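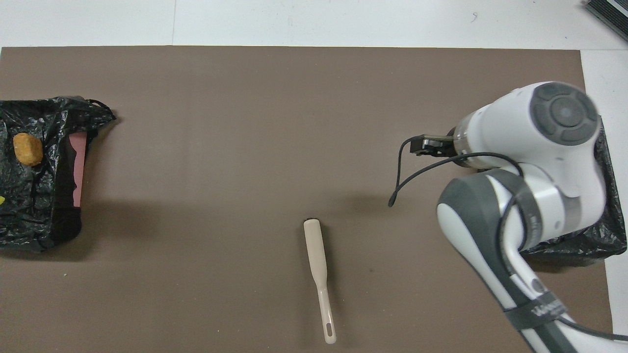 Posted Wednesday, 7:42 PM by lindgren_lou

Well, Kasprzak is out. I was at the Lemwood candidate night and she stood up before the opening statements, read half a page off an index card, and said she's no longer asking for anybody's vote for mayor. Then she sat down in the second row and stayed for the whole thing, which I thought took some nerve.

For anyone who hasn't followed it, this is over the residency business. Lucinda has owned the house on Trostel Street forever, but the Courier got hold of utility records and it sure looked like she'd been living out by the lake for most of the past year. The charter says you have to live inside the city for twelve months before the election. She says she was looking after her mother and never meant to move. The clerk hadn't ruled yet. She quit before the ruling.

So that leaves Everett Obi and Marisol Marchetti, and I don't know what I'm going to do with my vote. I had a Kasprzak sign up until supper.

Anybody else there? What did you make of it?

---

Posted 7:58 PM by trostel_st_tom

I was there, back row by the coffee. I thought she handled it fine but she should have done it a month ago. The ballots are printed! Her name is going to be sitting there in November and people are going to vote for her. My neighbor already mailed hers in.

As for living on Trostel Street, I do live on Trostel Street, and I saw her maybe once a month. I like her. I'm just saying what I saw.

---

Posted 8:10 PM by pettigrew_mei

I'm going to disagree with you a little, Tom. My sister went through the same thing with our dad. She slept at his place five nights a week for over a year and she never once thought of herself as having moved. Her mail came to her own house, her clothes were there, her dog was there. If you'd asked her where she lived she'd have looked at you funny.

I think the rule is there to stop somebody from parachuting in to run for office. Lucinda's been here since before the water tower was painted. She served two terms on council! It feels like a technicality, and I'm sorry she let it chase her off.

(I'm using my real name on here, by the way, I don't care who knows it.)

---

Posted 8:16 PM by bigfoot808

A technicality is still a rule. If I tried to get the resident rate at the pool with a lake address they'd laugh me out the door.

---

Posted 8:31 PM by lindgren_lou

OK but the pool doesn't have a blank for "taking care of my mother," and I'd like to think the clerk would. I go back and forth. What bugs me more is that she told the Courier in the summer that she was "home every night." If she'd just said she was at her mom's, I think most of us would have shrugged. I would have.

Mei, to your point, yes, two terms, and good ones. She's the reason the Lindgren Avenue sidewalk exists and I push a stroller on it every day.

---

Posted 8:44 PM by ilahtinen

Ilari Lahtinen here. I knocked doors for Lucinda, so take this however you like. A few things from somebody who was closer to it.

The card she read from was her own words. I've seen people on another page saying the Marchetti campaign pushed her out or offered her a job, and I never heard one thing like that, and I think I would have. She was tired. Every door I went to for the last two weeks, people wanted to talk about the lake house, and I had a whole sheet on the bus route that I never got to use. That's a lousy way to run a campaign and she knew it.

Also, Tom, once a month? She was at the block party, she was at the leaf day, and I picked her up from that porch myself plenty of mornings.

---

Posted 8:52 PM by trostel_st_tom

The leaf day and the block party are two days, Ilari.

I'm not calling anybody a liar. I walk the dog past there morning and night and the driveway was empty a lot. That's it, that's my whole testimony.

---

Posted 9:05 PM by mom_of_twins_lemwood

Can we talk about who's left?? I've got no dog in the driveway fight.

Here's where I am. Everett Obi is a nice man and he coached my oldest, and I could not tell you a single thing he wants to do as mayor. I listened all evening for it. He said "listen to residents" so many times my husband started elbowing me. Marisol Marchetti had a plan for everything and I didn't like half of them – she wants to close the Brendeo lot and put up apartments, and I park in the Brendeo lot!

Last time around the council seat was decided by 165 votes, so it isn't like this stuff doesn't matter. If all the Kasprzak people stay home, that's the race right there.

---

Posted 9:14 PM by bigfoot808

The Brendeo lot is half empty every time I go by. Build something on it. I've been saying this since the store closed.

---

Posted 9:20 PM by mom_of_twins_lemwood

It's full on Saturdays when there's a game. And where are the new people in the apartments going to park, on top of each other?

---

Posted 9:33 PM by pettigrew_mei

I asked Marisol about that afterward. She said the plan keeps some public spaces on the ground level, but she didn't have a number, and I told her she'd better get one before she says it into a microphone again. She laughed and wrote it down. I'm leaning her way, I guess, though I'm still sore about Lucinda and it may take me a week to get there.

What I don't like is her sending out a fundraising email tonight. It was in my inbox before I'd even found my car keys. "A new day for our race." Come on. Wait till the woman gets home.

---

Posted 9:41 PM by lindgren_lou

Oh, I got that too! I thought it was pretty tacky. Everett at least shook her hand and said something kind in his closing. He went over his time doing it and the moderator let him.

Does anyone know what happens to votes that already came in for Lucinda? Tom's neighbor can't be the only one.

---

Posted 9:57 PM by oldpressroom

I used to work elections in this county, so I can help some. Your name coming off the campaign and your name coming off the ballot are two different things. The deadline to withdraw on paper has passed. She stays on, the votes for her get counted and reported like any others, and if by some miracle she finished first then it goes to the lawyers.

If you've already mailed yours, it's cast. You can't call up and get it back. If you have one sitting on the kitchen table, you can still fill it out however you want, and if you already marked it but haven't sent it, take it to the clerk's window and ask for a replacement. They'll void the old one. Bring ID. She's open until 4:30 and closed over lunch.

For what it's worth, 3412 people voted for mayor last time. It doesn't take many stray ballots to turn a race that size.

---

Posted 10:04 PM by trostel_st_tom

Thank you, that's useful. I'll tell my neighbor. She'll be mad at me about it, but I'll tell her.

---

Posted 10:12 PM by ilahtinen

If anyone has a Kasprzak yard sign, you can drop it on my porch or just leave it at the curb and I'll swing by. We printed 900 of the things and the wire legs can be used again. Don't throw them in the recycling with the legs on, please, the hauler won't take them.

And thank you to everybody who opened the door to me, including the ones who argued. I haven't decided who I'm voting for either. I told Everett tonight that I'd sit down with him if he'd tell me one specific thing about the bus route, and he said to call him in the morning. So we'll see what he's got.

---

Posted 10:19 PM by bigfoot808

Ask him about the Brendeo lot too.

---

Posted 10:26 PM by mom_of_twins_lemwood

And tell him to leave my parking alone! Goodnight all. Lou, let us know if you hear when the clerk is putting out something official. I'd rather read it from her than from the Courier.

---

Posted 10:30 PM by lindgren_lou

Will do. I've got to go by there tomorrow for the dog license anyway, so I'll ask at the window and post whatever they tell me. My sign's down, Ilari – it's leaning against the garage if you're over this way.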